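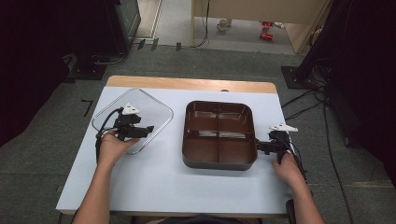 The four-compartment tray and a clear lid on the white table.

I have been putting off writing up the button database for most of a year, and a question from Nisha Bisht finally forced it. She asked how I decide what goes in which record. The answer is longer than an email, so it goes on the blog.

Background for new readers. In July I bought a mixed lot of garment buttons from a closing tailoring supplier in Drutbridge. The lot was sold by weight with no inventory. After removing snaps, hooks and broken stock I had 983 pieces. I already owned a smaller collection, cataloged in a spreadsheet that had grown badly, with one column called "notes" doing the work of nine. Adding the new lot to that sheet was not going to work.

The schema now has three tables: types, pieces and locations. A type is a design, defined by form, attachment, diameter and face pattern. A piece is one physical object and points to exactly one type. A location is a container and can sit inside another location. There are 88 types at present. I expect that number to go down, as I have certainly split a few that belong together.

Size was the first problem. Buttons are sold in lignes, forty to the inch, so one ligne is 0.635 mm. My old sheet mixed lignes, millimeters and fractions of an inch, sometimes in the same cell. I now store only millimeters to one decimal place and calculate lignes for display. A 24L button should be 15.2 mm across. Real ones vary, particularly older molded stock, and I accept 0.3 mm either way before I open a new type. Anything domed is measured at the widest point with the calipers held level. Anything square is measured across the flats, with the diagonal in a second field.

Attachment is simpler. Sew-through with two holes, sew-through with four, self-shank, loop shank, and "other." I resisted "other" for a while and then gave in after finding a handful with a channel molded across the back. Zeeshan Soomro has written to say that these have a proper name and that I should use it. He is probably right, and the field is free text underneath, so it can be changed later.

Color is where I wasted the most time. I tried matching to a printed chart under a daylight lamp and got different answers on different evenings. The variation was worse for pearl and for anything with a metallic finish, where the reading depends mostly on what the surface happens to be reflecting. I now use twelve plain color words and a separate finish field: matte, satin, gloss, metallic, pearl. It is coarse. It is also repeatable, and searching on "brown, gloss" returns a list short enough to read. 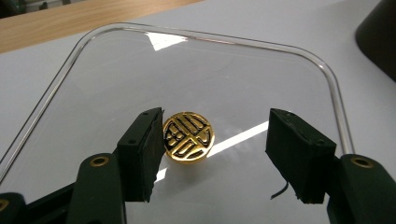 Gold face with black recesses. The emblem resembles a shou character.

Pattern vocabulary is still open. Floral, geometric, anchor, crest and basketweave cover most of the lot. Stylized characters do not fit any of these well. A longevity motif is built from bars and hooks and is geometric by shape, but someone looking for it will not search for "geometric." My current rule is to allow two pattern terms per type, the first for shape and the second for subject, and to leave the second blank when I am not certain. A blank can be filled. A wrong term gets copied into everything downstream.

For software I tested Kun and Brornix. Kun has the better import screen and maps columns without complaint, but it would not let a location contain another location, and I need drawer, then box, then bag. Brornix handles nesting and exports clean CSV. Its free tier stops at 2,000 records, and three tables use those up faster than you would think. I am under the limit today. If I cross it I will move to a plain SQLite file and write the queries by hand, which I should possibly have done at the start.

Photographs are stored outside the database, named by type number, with the path kept in the record. I scan flat buttons face down at 300 dpi. That is enough to read a pattern but poor for anything domed, where the edge drops out of focus.

Storage has changed as well. The old Bosport cabinet has drawers too deep for small stock, so the bags stood on end and fell over each time one was opened. I added card dividers cut 5 mm lower than the drawer height. Bags are labeled on the outside with type number and size only. I left the piece count off the label and kept it in the database, where it stays correct more often.

Remaining work: merge the duplicate types, recheck diameters on everything entered in the first two weeks, and settle the channel-back name with Zeeshan. Nisha, the column list is in your inbox as a text file. The field called "legacy_notes" can be ignored.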